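# Pristia: camera placement study, gallery

Posted June 13, 2019

Pristia compares camera placements for a two-armed mobile robot working in a simulated home. The question is how much of the policy's error comes from what the cameras can see at the moment of approach. We ran 620 episodes in the Lulholm apartment, using the same policy and the same object set throughout. Only the camera placement and roll angle changed between runs. The stills were taken during one session, and the renderer output has not been retouched.

**Body view** 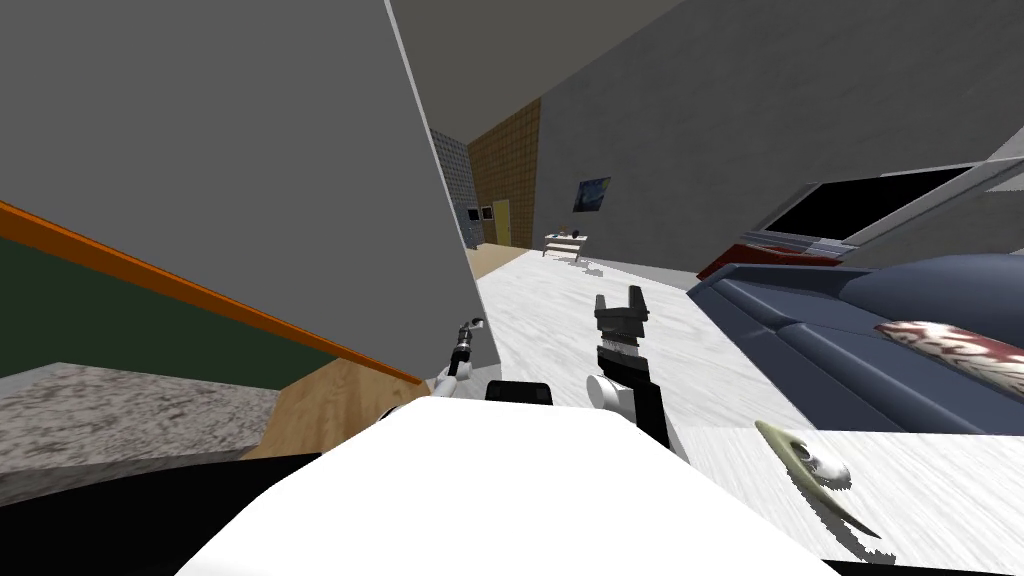
Roll was sampled once per episode and then held fixed. The Gokholm baseline was trained on level views only, and its position estimates drifted as soon as roll was added. Pugh, the version trained with random roll from the start, held its estimates over the full range. The cost was a longer training run -- the February checkpoint was the first one worth testing.

**Wrist view, open gripper**

Wrist cameras keep both fingers in view, which gives the policy a fixed reference when everything behind them is tilted. We scored this view on 353 of the episodes. Small items close to furniture were the hardest targets. Clear glass was worse than anything opaque, in both versions. 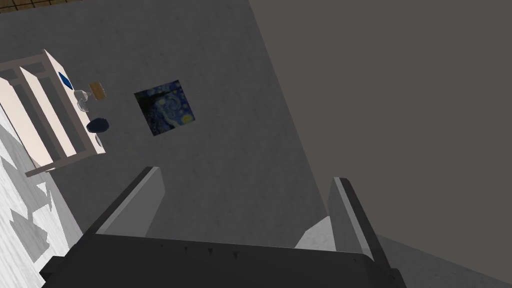
Depth was not given to the policy at any stage. Adding it would likely help with glass in simulation, but real depth sensors do poorly on the same material, and we did not want a result that depends on perfect depth. Masking out the gripper pixels was also tried. It made Pugh slightly worse and was dropped.

**Wrist view, object between the fingers**

A large object near the camera hides most of the background, so room cues are of little use at this stage. For these episodes we report grasp error separately from approach error. The two are only weakly related.

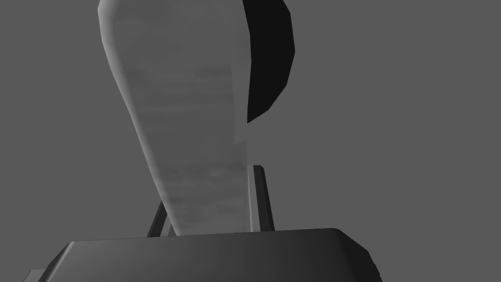 *Wrist view: pale elongated object, its narrow base between the gripper fingers.*

Episode logs and the roll settings for each run are stored with the Lulholm scene files. Runs with changed lighting are still being scored and are not included in the totals.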